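Kitchen at Wouters House, Before the Refit

November 14, 2023

These pages record the shared kitchen on the second floor. New counters go in next March, and Riet De Smet asked for a record of how each corner is used now. Pages are grouped by corner.

Breakfast corner
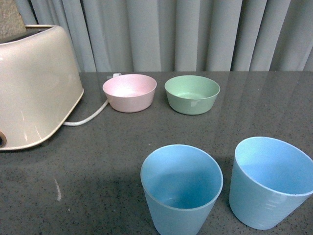 The beige toaster with its white cord, and two small bowls, one pink and one mint green. Light blue plastic cups are kept at this end too. The dark speckled countertop will be replaced.

Prints and copies

Prints can be ordered from the office in room 411. Allow 8 days. Please give the page title with your order.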